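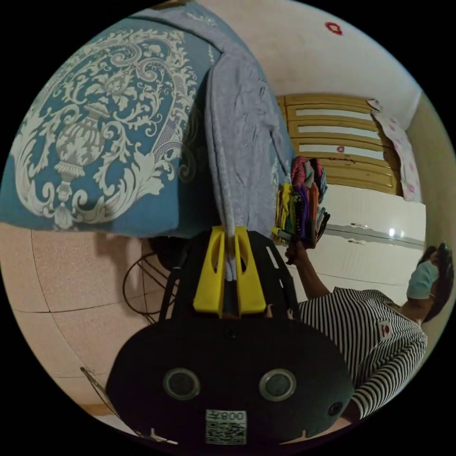 Pre-purchase inspection checklist: hand-held grippers for household fabric work
Parkville site, June round

Fill this in before we sign for the second batch. One sheet per unit. Comments are from the first walk-through and are meant to be added to, so please do!

1. Finger grip on fabric edges
Status: pass
Holds a quilt cover by the edge without bunching it up. I was really pleased with this one. Try a thin pillowcase too, the Rimovum fingers we tried in spring let those slide.

2. Finger wear
Status: pass, watch
Look along the inside faces for shiny patches or small tears. Budget line: 8 spare pairs. Tannous quotes 33 dollars a pair, and I'd order them with the units so we pay shipping once.

3. Pinch points
Status: pass with comment
Keep the free hand out of the finger gap while the trigger is pulled. Long sleeves should be snug at the cuff.

4. Screws and frame
Status: pass
No wobble when shaken gently. Distlow sends a tiny hex key in the box (lovely touch, easy to lose). Tape it inside the lid.

5. Lens openings
Status: pass
Clean with a dry cloth. Lint builds up fast on bedding days, so check again after lunch.

6. Labels
Status: pass
Code scans on the first try. Write the unit number on this sheet as well.

7. Floor and walkways
Status: needs work
Bedrooms are tight and people step backward while folding. Fans, racks and loose wires go against the wall before anyone starts. Hanging quilts can cover a wire completely. Add cord covers to the order, 40 dollars for the set.

8. Weight and tired wrists
Status: open
Great fun for the first hour, less so by 3 p.m. I'd like wrist straps priced before the next round. Waiting on Distlow for a figure.

9. Charging
Status: open
Need one more shelf and a power strip with its own switch. No charging on beds or near fabric piles.

10. Masks and hand washing
Status: pass
Masks stocked by the door. Wipe down handles between users.

Budget note
Accessories are capped at 800 dollars for this round. Spare fingers come to 264 and cord covers to 40, leaving 496 for straps, the shelf and the power strip. That feels very doable, and I'm keen to get the order in as soon as items 8 and 9 are priced.

Recheck item 7 in every room, including ones that passed last time.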